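Dirimetti two-arm bench kit: gallery

Posted Friday, October 10, 2025 by Liv Midtbø

Quick one, as I'm meant to be packing. We've had the Dirimetti kit on loan at Liletthorpe and lots of you asked for pictures before the full review goes up in November. Kit number 1398, two arms, one rail, grippers as supplied. Full write up will have the numbers. This is just pics and first thoughts.

The job we gave it is small plastic bits and trays. Dull, but it's what most people who write in want doing. Plug adapters, little cubes, pick up, put down, sort by tray.

1. Gripper close up

Wrist camera view, adapter held between the two fingers, prongs out towards the worktop. Fingers are plain black, nothing fancy. Åsmund reckons prongs are the hard part of this job and I agree, the body of the thing is an easy grab but which way round it ends up is another matter.

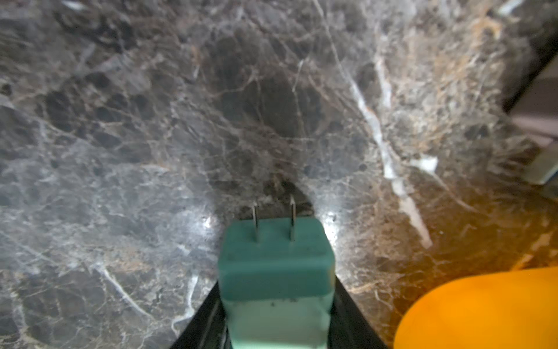

2. Both arms at it

Left arm over the yellow tray with the green adapters, right arm down in the small teal one. Blue and pink cubes waiting in between. Worktop is shiny marble, deliberatly, as Aisyah wanted to see what glare does to the wrist view. More on that in the review.

The arms mount on the black rail along the front with plates. Sixten did the fitting and had few complaints, only that the manual puts the plate drawings at the back where you'd never look. Sort that out please Dirimetti.
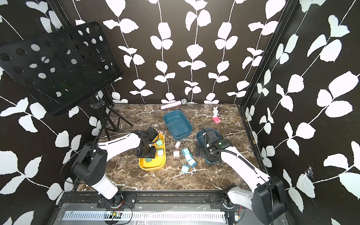

Cabling is my main gripe so far. Hose on the arm itself is fine, I like it. Wiring down at the base I'd want tidier on something you pay proper money for. Vidar disagrees, says he'd sooner be able to get at it, and he's the one who'll be fixing it so fair enough.

Teaching it a new pick is easy enough once you've done it twice. First go was slow, mostly me. The software wants a restart after you change the tray layout and doesnt tell you, so watch for that.

Would we keep it? Aisyah yes, me maybe. Depends on the price of the spare fingers, still waiting on Wallin for a quote. They're the ones selling it over here, ask for part 1011 if you're ringing about fingers.

Questions to the usual address, I'll get to them next week.

Liv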